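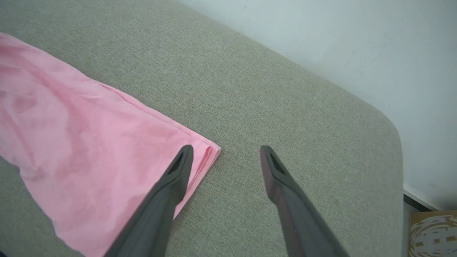 Nathalie Melnyk asks why we'd move the Skinurthorpe testing evening to the old library when half the people who use it only found the health centre last year. Fair question. Answering here cos the replies are a mess

Short version: the room at the health centre goes back to podiatry in September. Wasn't our choice. We asked twice.

Library has a side door on the car park, no reception desk, no giving your name out loud in front of someone's mum. That was the big complaint on the feedback cards, over and over

Numbers, as people keep asking. 1,162 tests done by us since we started. 295 of those were people who'd never had an HIV or syphilis test in their lives. I'm still a bit floored by that second one

Postal kits are seperate. 3,479 sent out, and we don't get told how many come back, the lab does that side. So pls stop adding the two together, different things

What you get on the night: finger prick for HIV, swab or wee pot for the rest. In and out in about 5 minutes if there's no queue. Longer if you want a chat, and you can have a chat

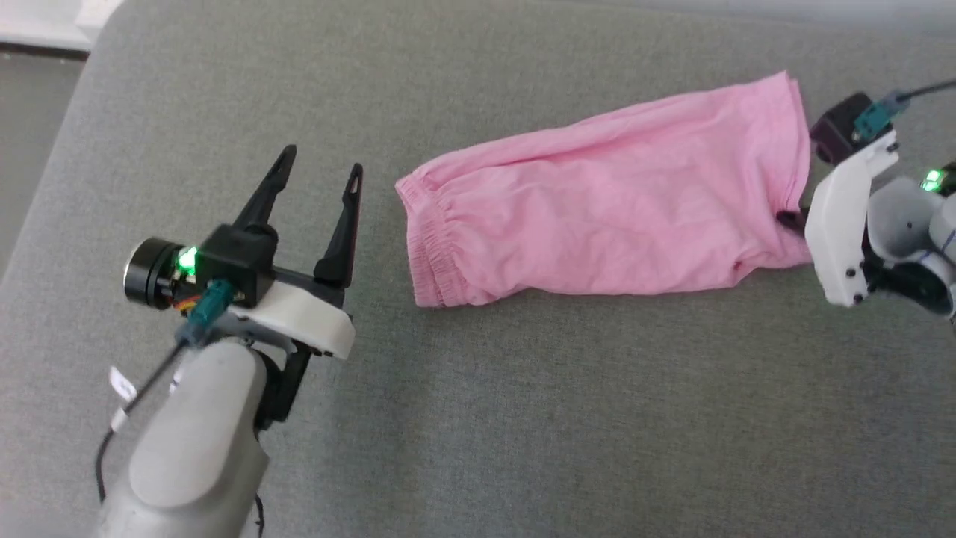

HIV result you get there and then. The others come by text, and the text just says "your results are ready" with a link. No clinic name in it. We fought for that

Under 18s yes. Nobody rings home. If we're worried you're not safe we'll talk to you about it first, that's the rule and it's on the wall

No you don't need to be registered with a GP. No you don't need ID. No it doesn't matter where you live, we get people over from Runau on the bus

Bus btw: the Runau one stops outside the library, last one back is 9.40pm. We pack up at 9 so you've time

PrEP. Can't hand it out on the night, can refer you. Kolleck have the appointments and they're running slow atm, weeks not days. If you think you were exposed in the last three days DON'T wait for us, go to A&E tonight and ask for PEP. Use that word

Someone asked about the Nguyen leaflets in other languages. Reprint's coming, the old ones had the wrong phone number on the back (sorry). Bin any you've got

Nathalie's other point was about signs. Agreed, will put arrows up from the health centre door for the frist month, plain ones, just an arrow and "evening drop-in"

Also can whoever has the key to the big sharps cupboard message me. Not cross. Just need it before the move

Doors 6pm, side door, ring if it's shut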